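Minutes of the Shelving and Supplies Meeting, Upper Floor 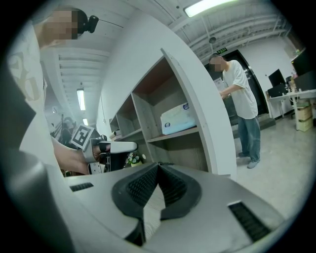
July
Minutes by Nilmini Kumarasinghe

Meeting opened at 10:15 a.m. in the room by the tall shelves. Saskia Paewai chaired. Apologies were received from the bookings desk. The front office joined for items 4 and 5 only.

1. Minutes of the last meeting

Accepted with one correction. The second shelf order was placed with Careletti, not with Vasano. Vasano supplied the brackets. Nilmini will correct the copy in the binder.

2. The tall shelving unit

Saskia reported that most of the compartments have been cleared and the unit is close to empty. The soft package in the pale blue and white wrapping is still on one of the middle shelves and the small plant with the white flowers is still lower down. Both can stay where they are until the layout is agreed.

There was a long discussion about what the unit is for. When it was bought it was meant for paper goods and table linen. Over the winter it filled up with things that had no other place, including returned samples, two boxes of Radwan catalogs and a bag of cable ties. Saskia does not want this to happen again and asked for each compartment to have a use written down before anything goes back.

The following was agreed:

Top compartments: spare linen and anything used less than once a month. Nothing heavy.

Middle compartments: wrapped paper goods, one kind to a compartment, with the label side facing out.

Lower compartments: items in daily use. The plant keeps its place.

Bottom: left open for now. Nilmini suggested the folding crates. Saskia would like to measure them first, as the older crates are wider than the new ones.

It was asked whether the unit should get doors. Careletti sells a set that fits, but the price came back higher than expected and the doors would open into the walkway. Not taken further.

The unit needs to be fixed to the wall before it is filled. The brackets are in the drawer under the printer. Nilmini has asked building services for someone with a drill and is waiting to hear back.

Action: Saskia to write out the compartment list and tape a copy inside the supply cupboard door.
Action: Nilmini to follow up on the wall fixing.

3. Paper goods

The present stock will last until the end of next month at the rate we are going. The last order was for 800 sheets of the white paper and the same supplier has offered the same price again. Nilmini proposed ordering the same amount. Saskia asked whether the heavier weight would be better for the table cards, which curled last time. It was agreed to take one pack of the heavier paper as a trial and the rest in the usual weight.

Sheets should be checked when they are taken from the pack, and any with bent corners put aside for notes. At present the bent ones go back on top of the pile and the next person finds them.

Wrapped packs should not be opened until the one before it is finished. There were 3 open packs in the cupboard at the last check, all of the same thing.

Action: Nilmini to place the paper order with Plolta.

4. Plants

The front office asked who is looking after the plants. There was no clear answer. The small one with white flowers on the tall unit has been watered by whoever notices it, and it was thought that on some days this was more than one person. The larger plants at the reception end are on a written schedule and are doing well.

Agreed that the small plant be added to the reception schedule. It should be taken to the sink for watering and put back once it has drained. The light wood-toned finish inside the compartments marks easily, and there is a ring on one of the upper shelves at the window end of the supply cupboard from a pot that was left standing there over a holiday. Saskia will bring in a saucer.

A second plant for the unit was suggested. Saskia was in favor and Nilmini was not, given that the space had only just been cleared. Held over.

Action: front office to add the small plant to the schedule.
Action: Saskia to bring a saucer.

5. Doorway and walkway

The front office raised the matter of things being left near the doorway. Deliveries are being set down just inside the door and staying there until the afternoon. One person tripped over a carton of folders last month. There was no injury, but it has been written in the book.

It was agreed that deliveries go straight to the supply cupboard. If the person signing cannot carry them, the trolley is kept beside the copier and should be returned to the same place. Nobody is to work on the floor near the door while a delivery is coming in.

The question of a second trolley was raised. The Vasano one in their summer list is 70 dollars. Saskia thought that one trolley was enough if it was put back. To be looked at again if the problem continues.

Action: Nilmini to put a notice by the door.

6. Small items left on shelf edges

Saskia asked that small things not be left lying along the edges of shelves. They roll, and they get swept up with the packaging. A shallow tray will be put on one of the lower compartments for anything loose. Whatever is still in the tray at the end of each month goes to the front office.

Nilmini asked if the tray would turn into another place where things pile up. Saskia said it would be a small tray.

Action: Saskia to find a tray.

7. Linen count

Carried over from the last meeting. The count has been started but the second cupboard has not been done. So far there are 5 tablecloths with stains that did not come out. Two of these could be cut down for smaller tables. The others will be used as covers in the storeroom. Nilmini has the name of a person who hems and will ask for a price.

The long cloths should be folded in thirds and then rolled. When they are folded flat the crease shows down the middle of the table and they have to be pressed again.

Action: Nilmini to finish the count and get a price for hemming.

8. Budget

Spending is within the yearly amount. The Careletti invoice has been paid. The Plolta invoice is on hold until they correct the delivery address, which still shows the old floor. Nilmini has written to them twice and will call.

About a third of the supplies budget is left. Saskia asked that no one order directly from the catalogs, even for small amounts, as two orders for tape came in during the same week and neither could be sent back. Requests should go on the sheet in the front office.

9. Other business

The Radwan catalogs can be thrown out except for the newest one.

The key to the supply cupboard is sticking. Saskia has tried a little graphite and it is better. If it sticks again the lock will have to be changed, and everyone with a key would need a new one.

A request came in to move the meeting to the afternoon. Nilmini is not available after two o'clock, so the time stays as it is.

10. Next meeting

Same place, 10:15 a.m., in four weeks. Items for the agenda should reach Nilmini beforehand. The second plant, the crates and the linen count are carried over.

Meeting closed at 11:20 a.m.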